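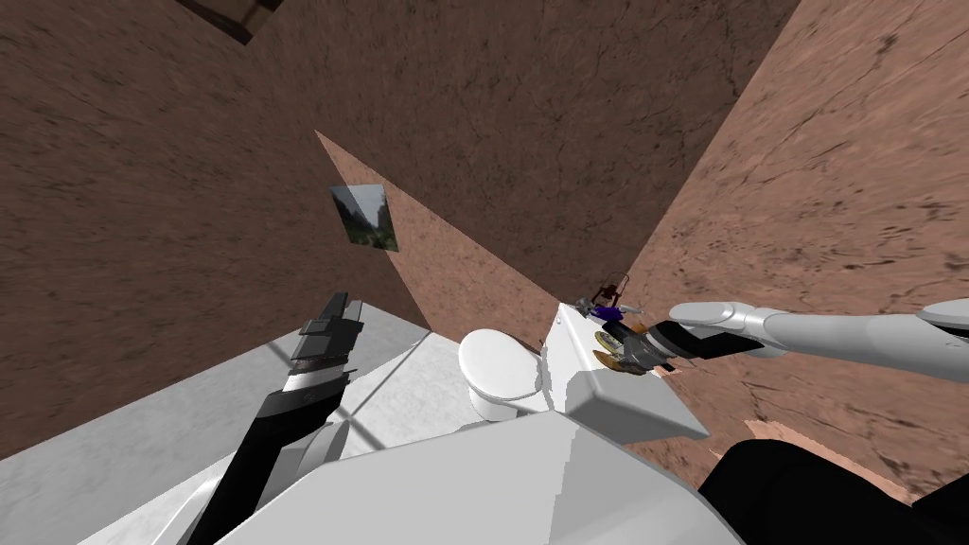 134

The smallest room

On the joys and sorrows of the boarding-house washroom, and the people who can't leave theirs alone

My grandmother judged every place she ever stayed in by its washroom. She would put her case down on the bed, still in her hat, and go along the landing to have a look, and we would all wait to be told whether we were going to have a nice week. A good breakfast could make up for a poor bed, and a sea view could make up for almost anything, but there was no coming back from a mean little basin with a tap you couldn't get your hands under.

I thought of her a good deal in March, when I spent the best part of the month going up and down the coast from one guesthouse to the next with a notebook and a sponge bag. I had told my editor that I wanted to write about the revival of the old-fashioned boarding house, and so I did, but I kept coming home with pages and pages about plumbing. People would show me the dining room and the garden politely enough. Then we'd get to the washroom and they would light up, or groan, or tell me to mind the step and shut the door behind me, and out it would all come.

A small washroom is a hard thing to get right, you see. A big bathroom forgives you. You can put the bath in the wrong place and the only person who'll ever mind is whoever has to clean behind it. In a room hardly wider than your own outstretched arms, though, every decision bumps into every other one. The door wants to open where the basin wants to stand, the towel ends up behind your back, and the light falls from the one spot that makes even a well-rested guest look as though she has been up all night with a sick horse.

Grethe Hafþórsson has been wrestling with this for most of her working life. She keeps a guesthouse called Wunden, a tall thin building at the top of Plisari, where the road gives up and turns into steps. It has been taking in visitors for longer than she has been alive, and she has all the old guest books, kept in a dresser in the hall. There are 2978 signatures in them, a total she knows because her nephew was once kept indoors by a week of rain and was paid in biscuits to add them up.

"They write about the view," she told me, pouring a third cup of coffee I hadn't asked for and was very glad of. "The view, the view, the bread, the view. And then somewhere on each page there is one who writes about the tap."

The tap at Wunden was, for years, a famous brute. It belonged to the washroom on the second landing, which had been carved out of a linen cupboard by Grethe's father and had a ceiling that came down to meet you. Guests learned to wash with their heads on one side. I found it mentioned in four languages, and in one case illustrated, by a guest with a real gift for drawing bruises.

When it finally had to be redone, Grethe called in Esben Juhl, a builder from the harbour end of the village who has made rather a name for himself in awkward rooms. Esben is a slow talker and a slower measurer. He told me he likes to sit in a room for an hour before he so much as takes out his pencil, and that he brings a folding stool for the purpose. Customers find it alarming to begin with. They hear nothing through the door and start to wonder what they're paying for.

What he is doing in there, he says, is washing his hands. He goes through it over and over in his head: in at the door, sleeves up, soap, rinse, and where's the towel? He turns round, as if to reach for it, and sees what his elbow hits. Then he does it again as a tall man and again as a child, and then as somebody carrying a hot water bottle and a library book.

"You would be surprised how often there is nowhere to put the book," he said.

I wasn't surprised at all. I have balanced novels on cisterns from one end of the country to the other. My own cure for it is a shelf, and I'll defend the shelf against all comers: a plain one, a hand's width deep, at the height of your ribs. Esben is a shelf man too. Grethe held out for a hook and a string bag, and they argued about it through an entire winter, with great affection, until she let him put up the shelf and then hung the bag from it.

Then there was the matter of colour, about which everyone I met had something to say. For a long time the rule was that a small room must be white, so as to look bigger, and an awful lot of small rooms were painted white and went on looking precisely as small as before, only colder. Li-hua Kao, who mixes paints and limewashes in a converted net loft and sells them by the jug, has spent years talking people out of it. She likes brown. She likes the whole family of browns, tea and toffee and wet bark, and the reddish ones that you get on the inside of an old flowerpot, and she says that a dark little room at night with one kind lamp in it is the nicest place in any house.

I told her my grandmother would have wanted to see whether the corners were clean. Li-hua laughed so hard she had to put her jug down. Hers had been exactly the same, it seems, and went about with a damp handkerchief.

She did give me one piece of practical advice, which I pass on because I've since tried it at home and been pleased. Paint a large piece of card, not the wall, and prop it up beside the basin for a week. Look at it first thing in the morning, look at it when you come in from the garden with muddy hands, and look at it at half past ten at night. If you still like it at half past ten you may go ahead and buy the jug.

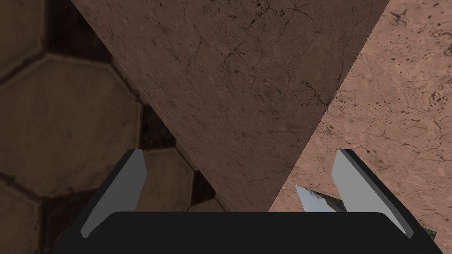 A word in favour of the second-hand basin

You can, of course, buy the whole room new and have it brought to your door on a pallet. Svend Eskildsen would rather you didn't. He runs Oddsson, a salvage yard set back from the estuary, named after the man he bought it from and never, as he puts it, got round to changing. The yard is a wonderful, muddly sort of place. There are basins stacked against the fence like plates on a rack, and cast-iron brackets in apple crates, and behind the office a long row of baths in which Svend grows mint and has entirely lost control of it.

I went in for a look round and was there until the light went. Svend can't sell you a basin without telling you where it came from, and the story of where it came from usually has another basin in it, from the same school or ferry or dentist's, and he'll want to find you that one as well. He is particularly fond of the small corner models that used to be fitted in boarding-house bedrooms, for shaving at. They went out of fashion when everyone wanted a bathroom of their own, and whole hotels' worth were carted off and broken up for hardcore. He saved as many as he could get in the van, up to six at a time, wrapped in old eiderdowns.

His warnings to the beginner are few. Run your fingertips round the plughole before you look at anything else, and if it feels rough there, put it back. Take your own tape measure. Don't fall in love with a basin before you know what your wall is made of, as a good old one weighs far more than you think and a thin partition won't thank you. And bring a friend to carry the other end.

The friend, in my case, was Kam-wah Ng, who drove me about for a good deal of this journey and has strong feelings about mirrors. She maintains that no guesthouse has ever hung one at the right height. She is not tall, and has spent her holidays looking at her own eyebrows. At Wunden she went up to the second landing to inspect the new arrangements and was gone so long that Grethe and I began to talk about supper.

When she came down again she asked Grethe who had chosen the tiles. They were from Prerkico, it came out, a little works further inland that I'd never heard of and that Kam-wah, it appeared, had been reading about for months without a word to me. So that was another day gone, and a very happy one, and I have a box of seconds in my hall which I still need to find a home for.

Clearing up after the guests

Everybody I spoke to had a view on what visitors leave behind them. Hairpins, mostly, and the last thin sliver of soap that no one can quite bring themselves to throw away. Grethe's mother used to save the slivers in a jar, and when the jar was full she would melt them down with a spoonful of water into a new cake, speckled all over like a bird's egg. Grethe does it still, though only for the family. She gave me one to take home, done up in baking paper, and it smelt of at least five different holidays.

She won't have notices, I was glad to see. So many washrooms now are papered with instructions about what you may put down where, and how long to hold the handle, and which towel is only for show. Grethe's feeling is that if a thing needs a notice it needs mending. She will go upstairs herself and explain the window catch to each new arrival, and that way she finds out what time they want their eggs.

On my last evening I washed my hands at the new basin before supper, with my head perfectly upright, and put my book on Esben's shelf. I left it there, as I found out when I was two hours down the road, and Grethe has since posted it back with a note to say she'd read it and didn't care for the husband.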